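Betreff: Re: [tikulley-dev] Zeitversatz links/rechts nach Update
Datum: Mi 22. April

Hallo zusammen,

kurz zwischendurch, muss gleich in den Zug.

Am Dienstag kam über die Liste:

> seit dem Umstieg auf den neuen Tikulley-Zweig laufen bei uns die
> beiden Greiferspuren auseinander. Am Anfang der Episode passt alles,
> gegen Ende hängt links hinterher. Im Viewer sieht man es kaum, aber
> die Policy lernt daraus Unsinn: rechts fasst zu, links ist noch
> unterwegs. Wir haben erst an die Kalibrierung gedacht, die ist aber
> unverändert seit Januar. Kann das jemand nachvollziehen? Und falls
> ja: lieber neu aufnehmen oder nachträglich geradeziehen?

Ja, kann ich nachvollziehen. Gleicher Zweig, gleiches Verhalten. Habe gestern 172 Episoden durch den Konverter gejagt, 58 davon mit Versatz über der Schwelle. Alles Faltaufgaben, also die langen. Die kurzen Pick-and-Place-Sachen sind sauber.

Ursache ist meiner Meinung nach der Resampler in Jomgate. Der nimmt den ersten Zeitstempel jeder Spur als Null und rechnet danach mit fester Rate weiter. Früher wurde alle paar Sekunden neu eingehängt, das ist beim Aufräumen rausgeflogen. Steht auch nirgends im Changelog, zumindest hab ich nichts gefunden. Solange beide Seiten exakt gleich schnell takten, merkt man davon nix. Tun sie halt nicht.

Workaround bis zum Patch:

resample.anchor = periodic
resample.anchor_interval_s = 2
sync.max_skew_ms = 7

Danach den Cache von Lornska löschen, sonst zieht er die alten Segmente wieder rein. Bin selber drauf reingefallen und hab eine Stunde lang zwei identische Plots verglichen.

Neu aufnehmen würde ich nicht. Die Rohstempel sind ja da und in Ordnung, nur die abgeleitete Spur ist Müll. Einmal neu konvertieren reicht. Wer schon trainiert hat: Checkpoint wegwerfen, nicht weitertrainieren, das zieht sich sonst durch.

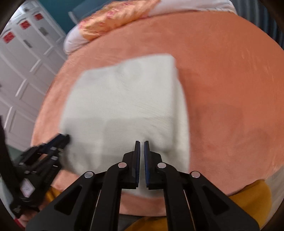 Zum Prüfen, ob der Anker greift, taugen die Greiferwinkel allein nicht viel. Bei ruhigen Phasen liegen die Kurven übereinander, egal wie schief die Zeit ist. Besser Stellen nehmen, wo sich die Seiten unterschiedlich verhalten: die linke Backe schon an der Kante vom weißen Tuch und der Arm verwischt, der rechte Greifer scharf davor. An so einem Frame die linke Geschwindigkeit gegen das Bild halten, dann sieht man den Versatz sofort. Die Bewegungsunschärfe lasse ich inzwischen automatisch suchen, Skript liegt im Repo unter tools/blurpick. Ist noch häßlich und braucht die Masken für die Backen, läuft aber.

Offen ist noch der Partington-Export. Der schreibt die Stempel gerundet raus, da hilft der Anker vermutlich nur halb – hab ich noch nicht getestet. Wenn das jemand mit eigenen Daten probieren kann, bitte Logs an die Liste und nicht an mich direkt, ich verlier sonst den Überblik.

Patch kommt, wenn die Tests durch sind. Bitte bis dahin den Zweig nicht in main mergen.

Gruß aus der Bahnhofshalle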